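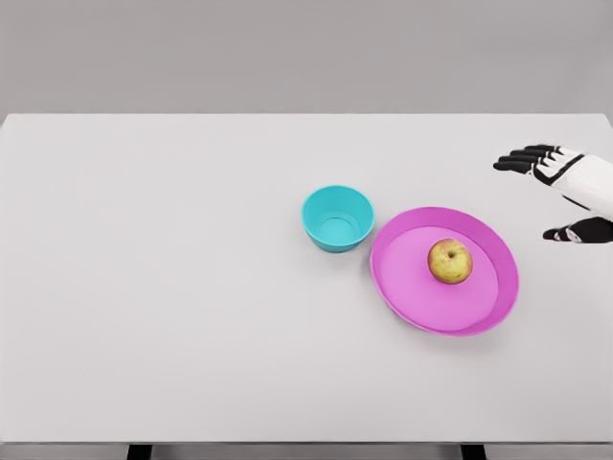
Issue 12, page 2

Frequently asked questions: hiring rooms and furniture at Ullstead Community Centre

Who may apply to hire a room?
Any resident, incorporated association or registered business may apply. Applicants must be 18 years of age or older. Schools within the Lindura district are given priority during term.

How far in advance must a booking be made?
Applications for the Jasto Room close 12 business days before the event. The Pattinasarany Hall may be reserved up to a year ahead, with new dates released each January.

How many people may attend?
The Pattinasarany Hall is licensed for 235 persons standing or 200 seated. These limits include performers, caterers and children in prams. The Jasto Room is suited to meetings and small classes, and its capacity is printed on the hire agreement.

Is a bond payable?
Yes. A bond of $200 applies to all evening hire and is returned by electronic transfer once the room has been inspected. Cleaning charges, where they apply, are deducted from the bond and itemised in writing.

Are tables and chairs included?
Trestle tables and stacking chairs are included in the hire fee. Hirers are responsible for setting up and packing away, and this time must fall within the booked period. Tables must be lifted - not dragged - across the timber floor.

May alcohol be served?
Alcohol may be served with prior written approval. Where it is to be sold, a copy of the liquor licence must be lodged with the application.

What happens if a booking is cancelled?
Hire fees are refunded in full where notice is received before applications close for that date. Later cancellations forfeit half the fee - the bond is always returned.

Whom should I contact about access requirements?
Enquiries should be directed to Amber Cropper, Bookings Officer, at the centre's front counter. A hearing loop is available in the hall on request.

Last updated: 2022-03-07

Related items
Schedule of fees and charges
Hire agreement form
Parking at the Ullstead precinct
Public liability cover for casual hirers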